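어린이 뉴스 교실 > 세상 이야기 > 궁금해요

나이가 가장 많은 사람은 어떻게 알아낼까요?

뉴스를 보다 보면 "세계에서 가장 나이가 많은 사람"이라는 말이 가끔 나옵니다. 그런데 그 사람이 정말로 가장 나이가 많은지 어떻게 알 수 있을까요? 본인이 "나는 백열 살이에요"라고 말하면 그대로 믿어도 될까요?

기록으로 남기려면 말만으로는 부족합니다. 나이를 확인하는 사람들은 먼저 종이로 된 증거를 찾습니다.

■ 첫 번째 증거는 출생 기록

아기가 태어나면 부모님은 관청에 알립니다. 이것을 출생 신고라고 합니다. 신고를 하면 이름, 태어난 날, 부모님 이름이 기록됩니다. 여러분의 생일도 이렇게 적혀 있습니다.

백 년 전에는 사정이 조금 달랐습니다. 관청이 멀어서 한참 뒤에야 신고하는 집도 있었고, 아예 신고를 하지 않는 집도 있었습니다. 전쟁이나 불 때문에 기록이 사라진 마을도 있습니다. 그래서 출생 기록 한 장만 보고 결정하지 않습니다.

그롬로우라는 마을을 생각해 봅시다. 이 마을에는 주민이 약 2,000명 살고 있고, 옛날 출생 장부는 300쪽이 넘습니다. 글씨는 모두 손으로 썼습니다. 잉크가 번져서 숫자 1인지 7인지 알아보기 어려운 곳도 있습니다. 숫자 하나를 잘못 읽으면 나이가 여섯 살이나 달라질 수 있습니다.

■ 이름이 같은 사람도 있어요

옛날에는 한 집안에서 같은 이름을 여러 번 쓰는 일이 흔했습니다. 할아버지와 손자의 이름이 같기도 하고, 형이 어릴 때 세상을 떠나면 나중에 태어난 동생에게 그 이름을 주기도 했습니다. 이럴 때 형의 출생 기록을 동생의 것으로 착각하면 동생의 나이가 실제보다 많아집니다.

그래서 조사하는 사람은 가족 전체의 기록을 나란히 놓고 봅니다. 형제자매는 언제 태어났는지, 어머니는 그때 몇 살이었는지도 살펴봅니다. 어머니가 아홉 살 때 아기를 낳았다고 나온다면 어딘가 잘못된 것입니다.

■ 살아온 동안의 기록도 필요해요

다음으로는 어른이 된 뒤의 기록을 찾습니다. 인구 조사 기록, 학교에 다닌 기록, 결혼 기록, 군대 기록 같은 것들입니다. 인구 조사는 나라에 누가 어디에 사는지 알아보는 일입니다. 젊을 때 만든 기록일수록 도움이 많이 됩니다. 나이가 많다고 유명해지기 훨씬 전에 쓴 것이기 때문입니다.

그롬로우에서 태어나 코텐으로 이사한 할머니가 있다고 해 봅시다. 출생 기록은 그롬로우에 있고 결혼 기록은 코텐에 있습니다. 두 기록의 나이가 서로 맞으면 믿을 만합니다. 맞지 않으면 이유를 더 찾아야 합니다. 결혼하면서 성이 바뀌는 나라에서는 두 이름이 같은 사람의 것인지도 확인해야 합니다.

■ 사람들은 왜 더 오래 살게 되었을까요?

백 년 전에는 백 살까지 사는 사람이 아주 드물었습니다. 지금은 그때보다 훨씬 많습니다. 깨끗한 물을 마시게 되었고, 먹을 것이 넉넉해졌고, 예방 주사가 생겼습니다. 병원에서 하는 치료와 수술도 많이 발전했습니다. 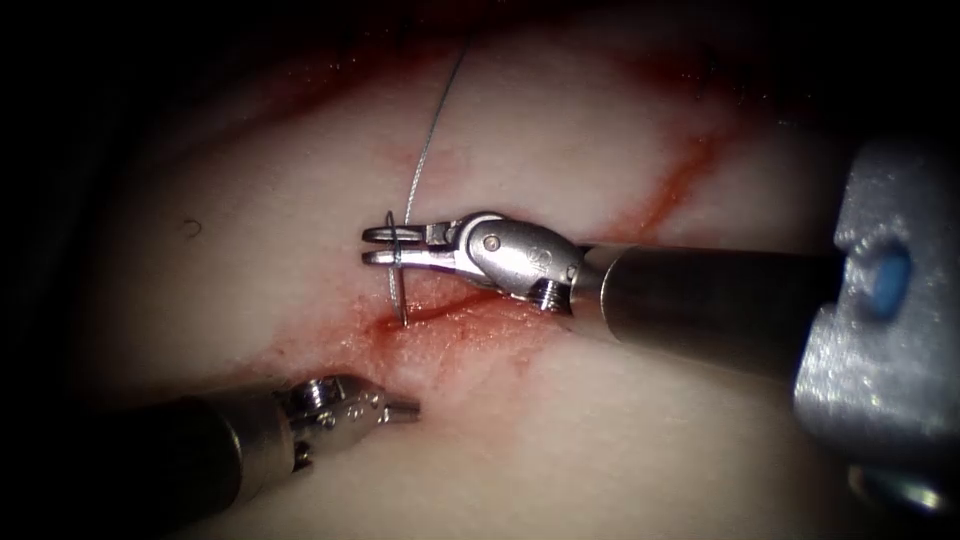
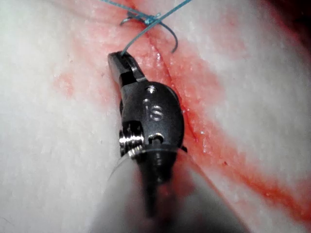 로봇 수술 기구. 두 번째 사진에서는 기구 끝이 청록색 봉합실을 물고 있다.

봉합실은 상처나 수술한 자리를 꿰맬 때 쓰는 실입니다.

■ 오래 사는 비결이 정말 있을까요?

기자들은 나이가 많은 분을 만나면 꼭 비결을 묻습니다. 대답은 사람마다 다릅니다. 고엘 마을의 어떤 할아버지는 매일 걷는 것이라 하고, 스키르코우 마을의 어떤 할머니는 낮잠이라고 할 수 있습니다. 재미있는 이야기지만 과학에서 말하는 증거는 아닙니다. 매일 낮잠을 잤지만 오래 살지 못한 사람도 있을 테니까요.

과학자들은 한 사람의 말보다 많은 사람의 기록을 비교합니다. 담배를 피우지 않고, 몸을 자주 움직이고, 골고루 먹는 사람이 대체로 더 건강하게 지낸다는 것은 여러 연구에서 나온 결과입니다. 부모님에게서 물려받은 몸의 특징도 영향을 줍니다.

■ 생일이 같은 해라면?

태어난 해가 같은 두 사람은 달과 날짜까지 비교합니다. 2월에 태어난 사람이 같은 해 3월에 태어난 사람보다 나이가 많습니다. 생일까지 똑같으면 보통 두 사람을 공동 기록으로 적습니다.

■ 낱말 풀이

출생 신고: 아기가 태어난 것을 관청에 알리는 일
장부: 여러 가지 내용을 차례로 적어 둔 책
인구 조사: 나라에 사는 사람의 수와 나이, 사는 곳 등을 알아보는 일

■ 집에서 해 봐요

가족 중에서 가장 나이가 많은 분이 언제, 어디에서 태어나셨는지 여쭈어보세요. 생일이 적힌 종이나 오래된 사진이 있으면 함께 보고, 들은 내용과 적힌 내용이 같은지 공책에 써 봅니다.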